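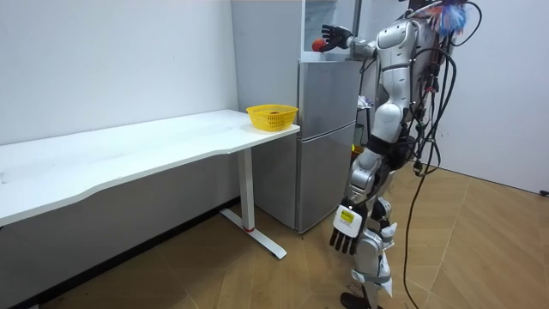

Réfrigérateurs : la réparation gagne du terrain

L'atelier Fankhauser, à Nadero, a réparé 88 réfrigérateurs depuis le mois d'octobre. C'est 17 de plus que pendant toute la saison précédente. Selon l'atelier, les pannes les plus fréquentes concernent le thermostat et le joint de la porte. Le délai moyen est de quatre jours, mais il peut arriver à six jours quand la pièce doit être commandée chez Trusell, le fournisseur de la région.

La commune participe aux frais pour les appareils de plus de dix ans. Les habitants de Pleltilo peuvent aussi demander cette aide. Le formulaire est disponible à la mairie, le mercredi matin. Il faut apporter la facture de la réparation.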